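I've had a migraine diary going since April, and it's the most boring thing I've ever written. Time it started, what I ate, how I slept, whether I wanted to throw a shoe at the neighbor's wind chimes. That's it! But my doctor at the headache clinic in Bedavville asked for it, so I scribble away.

My attacks begin with an aura, usually in the late morning. A shimmer turns up near the middle of what I'm reading, then it spreads into zigzags - and for the next 30 minutes I can't read a menu, let alone drive. The pain comes after. (Sometimes it doesn't, and I walk around all afternoon waiting for it like a late bus.)
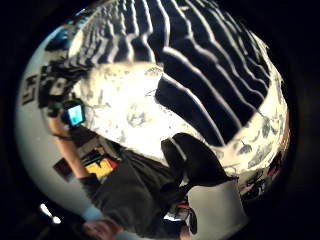 ## What the diary showed

I was sure my trigger was chocolate. I'd given it up for 9 weeks, grumpily, and the headaches kept right on coming. What the pages did show was skipped lunches and bad nights, over and over. My doctor also told me that a chocolate craving can be an early sign that an attack has already started, so I may have had the whole thing backward.

So now I eat at noon, even if it's crackers at my desk, and I go to bed at the same time on weekends too - which my 20-year-old self would find hilarious. I still get attacks. Last month there were two, and I slept through most of the second one.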